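Are the Machines Ready to Do Our Chores? A Report on One Term of Asking
Project report, Home and Work Technology, Mestness site
Handed in Wed 27 May

Why we picked this

Our group started with a simple complaint, which was that every one of us had grown up being promised a robot that would clear the table, and every one of us was still clearing the table. The vacuum robots came, of course, and one of us has a grandmother who loves hers dearly and talks to it. But a vacuum robot mostly drives around. It does not pick up the sock first. We wanted to know how far away the sock is, so to speak, and whether things look any better on a shop floor, where somebody is at least paying for the work to get done.

We should say at the start that we are not engineers. We read a lot, we argued a lot, and we spent our afternoons between two places: a small upstairs studio where people teach gripping tasks by hand, and the back room of Flandine, a housewares store that let us follow the morning unpacking. Our thanks to both for putting up with us and our many questions.

How we went about it

We made a list of 17 chores, some from home and some from the store. Folding a towel was on it, and wiping a counter, and putting cups on a shelf with the handles facing the same way, and opening a carton without cutting what is inside. For each one we wrote down what a person does with their hands, as slowly and plainly as we could. This took much longer than we had planned. Try writing out how you fold a towel! We had a full page and had only just found the corners.

After that we sorted the chores into three piles: a machine can do it now in an ordinary room, a machine can do it if the room is set up for it, and not yet. We used published papers and demonstration videos for this, and where two of us disagreed we put the chore in the harder pile.

The part we enjoyed most was learning how a machine gets taught in the first place. Writing rules for every movement is slow going, as our towel page showed us. One other way is to have a person do the chore while holding grippers shaped like the ones a robot would use. The movements are recorded, and the patterned cubes help a camera work out where each gripper is and how it is turned. 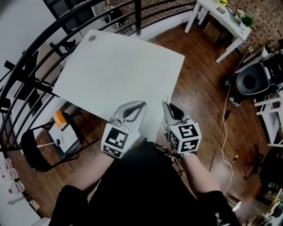 Hand-held grippers with marker cubes, one for each hand, at the white table.

It is surprisingly humbling to work this way. Your fingers know a hundred little tricks, and a gripper takes nearly all of them away. You can't slide a thumb under a cloth or feel that a cup is about to tip. One of us tried to turn a page of a notebook and gave up after seven tries – and this is somebody who plays the cello.

What we found

Only two chores went into the first pile, and both of them were floor cleaning. The second pile was the biggest. Moving boxes of the same size, sorting items that arrive facing the same way, loading a rack that never moves: these are all things machines do well when the surroundings are kept just so. At Flandine they are not kept just so. On one morning we logged some 200 items coming out of mixed cartons, with glasses wrapped in paper next to loose spatulas, and the staff were through the lot before their coffee break.

The third pile had nearly everything soft, see-through or tangled in it. Towels, plastic bags, charging cords, the fitted sheet (we were fond of the fitted sheet).

We also handed out a short survey called Takia, after the street where we first met to plan it, and got 50 answers back. Most people said they would be glad of a machine for laundry. Far fewer wanted one near the dishes, and several wrote in the margin that theirs were their mother's and they would rather wash them by hand.

What we would do differently

We should have timed the chores from the beginning, and we should have visited a second store. The Pangaribuan warehouse did say yes to us, but only for June, after our deadline, and a couple of us plan to go anyway.

Our answer to the question in the title is "not yet at home, and partly at work." The full chore list and the survey form are in the appendix, along with the towel page.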